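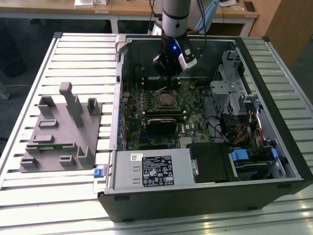 나는 물건을 살 때 나사부터 보는 사람이다. 색깔이나 후기 별점은 그다음이고, 일단 뒤집어서 나사가 밖에 나와 있는지부터 확인한다. 매장 직원들이 좀 이상하게 쳐다보긴 하는데 이제는 익숙하다. 내 기준에서 제일 잘 만든 물건은 데스크톱 컴퓨터다. 옆판을 떼고 눕혀 놓으면 초록색 메인보드가 훤히 드러나고, 메모리 꽂는 자리와 프로세서 들어가는 자리가 한눈에 보인다. 델 타워형이든 동네 가게에서 맞춘 조립품이든 크게 다르지 않다. 컴퓨터를 잘 몰라도 "아, 저기에 뭘 끼우는 거구나" 정도는 알 수 있지 않은가. 나는 밥솥도, 청소기도, 헤드폰도 좀 그랬으면 좋겠다. 오늘은 그 얘기를 길게 해 보려고 한다.

청소기가 죽은 날

작년 11월에 Grumard 청소기가 죽었다. 아침까지 멀쩡하게 거실을 밀었는데 저녁에 버튼을 누르니 조용했다. 충전도 해 보고, 필터도 빨아 보고, 손바닥으로 두어 번 때려도 봤다(우리 어머니 세대의 유서 깊은 수리법이다). 반응이 없길래 열어 보기로 했는데, 열 데가 없었다. 이음매는 보이는데 나사가 없다. 설명서를 찾아보니 131쪽짜리 PDF였다. 스무 개가 넘는 언어로 감전 조심하라는 말이 적혀 있고, 배터리 교체 항목에는 딱 한 줄, 서비스센터에 문의하라고 되어 있었다.

문의했다. 배터리만 따로는 안 팔고 본체째 교환해야 한단다. 상담원은 정말 친절했고 그래서 더 화를 낼 데가 없었다. 통화가 끝나고 보니 내 손에는 신제품 할인 쿠폰이 들려 있었다. 이게 무슨 일인가 싶었다. 나는 청소기를 고치러 들어갔다가 청소기 고객이 되어 나온 것이다!

결국 신발장 구석에 그 청소기가 아직도 서 있다. 버리자니 모터는 아직 쓸 만할 것 같고, 두자니 볼 때마다 속이 쓰리다. 남편은 조용히 버리면 안 되냐고 묻는데, 나한테 그건 지는 거다.

고쳐 쓰면 손해라는 계산

이런 얘기를 하면 꼭 나오는 말이 있다. 수리비가 새것 값이랑 비슷한데 뭐 하러 고치냐는 말. 나도 안다. 나도 가계부를 쓰는 사람이다. 그런데 그 계산에서 빠지는 게 너무 많다고 생각한다. 새 물건을 고르느라 밤마다 후기를 읽는 시간, 앱을 또 깔고 회원가입을 또 하는 귀찮음, 헌 물건을 폐기하러 스티커 사러 가는 일. 그리고 손에 익은 버튼 위치를 다시 외우는 일까지. 나는 이걸 전부 값으로 쳐야 공평하다고 본다.

수리비가 왜 그렇게 비싼지도 따져 봐야 한다. 본드로 붙여 놓은 껍데기를 깨지지 않게 떼는 데 한 시간이 걸리면 당연히 비싸진다. 나사 네 개면 끝날 일을 한 시간짜리로 만들어 놓고 "고객님, 새로 사시는 게 낫습니다"라고 하면 그건 좀 얄밉다. 비싸게 설계해 놓고 비싸니까 포기하라는 소리로 들린다.

반대 경우도 있다. 우리 집 커피 그라인더는 Mitico 제품인데, 바닥에 십자 나사가 보란 듯이 박혀 있다. 재작년에 날이 무뎌져서 부품값 2만 원을 주고 혼자 갈았다. 설명서 그림을 보고 따라 했더니 라디오 프로그램 하나 끝나기 전에 조립까지 됐다. 그 뒤로 커피가 맛있어졌는지는 모르겠다. 내가 고친 물건이라 맛있게 느끼는 것일 수도 있고. 어쨌든 나는 그 회사 물건이라면 다음에도 살 생각이다. 붙잡아 두는 방법치고 이보다 싼 게 있을까?
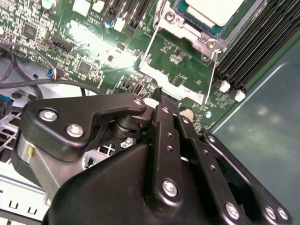

얇고 예쁜 게 죄는 아니지만

물론 물건이 작아지고 얇아지면 나사 자리가 아깝다는 사정은 이해한다. 방수도 해야 하고, 무게도 줄여야 하고. 내가 좋아하는 웨일스 출신 칼럼니스트 Ifor Mostyn은 "뚜껑이 없는 물건은 빌린 물건이다"라고 썼는데, 처음 읽었을 때는 무릎을 쳤다가 나중에는 조금 과하다 싶었다. 무선 이어폰에까지 뚜껑을 달라고 할 마음은 나도 없다. 잃어버리기나 하지.

하지만 세탁기는 얘기가 다르다. 세탁기가 얇을 이유가 뭐가 있나. Skurnesix 드럼세탁기를 쓰는 언니네 집에서 문 고무 패킹이 찢어졌을 때, 그 고무 하나를 바꾸려고 앞판 전체를 들어내야 했다. 기사님이 땀을 뻘뻘 흘리시는데 언니가 미안해서 수박을 반 통이나 썰어 드렸다고 한다. 패킹은 언젠가 찢어지는 부품이다. 만드는 쪽에서 그걸 모를 리가 없다. 자주 닳는 부품일수록 손 닿는 데 있어야 한다는 게 그렇게 무리한 요구인가?

내가 바라는 것

법으로 정하자는 사람들도 있고, 나도 어느 정도는 찬성이다. 부품을 몇 년 동안 의무적으로 팔게 하는 것, 수리 설명서를 공개하는 것. 다만 내가 당장 바라는 건 훨씬 소박하다. 상자 겉면에 "배터리 교체: 직접 가능" 아니면 "불가능"이라고만 적어 줬으면 좋겠다. 냉장고에 전기료 등급이 붙어 있으니 다들 한 번은 보지 않나. 적혀 있으면 나 같은 사람만 보는 게 아니라 우리 어머니도 보실 거다.

동네에 Figueroa라는 작은 수선집이 하나 있다. 원래는 가방을 고치던 곳인데 요즘은 우산도 받고 선풍기도 받는다. 사장님 장부를 슬쩍 본 적이 있는데 그해에 들어온 물건 번호가 1,253번까지 가 있었다. 요즘 사람들은 다 버린다고들 하는데 그 번호를 보고 나는 생각이 조금 바뀌었다. 고칠 수만 있으면 들고 오는 사람이 꽤 있는 거다. 우산살 하나 가는 걸 구경하면서 나도 괜히 신이 났다.

아, 그리고 드라이버 세트는 하나 장만하시길. 나는 비트가 잔뜩 든 165밀리미터짜리 손잡이를 쓰는데, 너무 짧은 건 힘이 안 들어가서 손목만 아프다. 끝에 자석이 달린 걸로 고르면 나사를 소파 밑에 덜 흘린다. 신발장의 청소기는 봄이 오면 다시 한번 도전해 볼 생각이다. 껍데기가 깨지면 그때는 남편 말을 들어야겠지만.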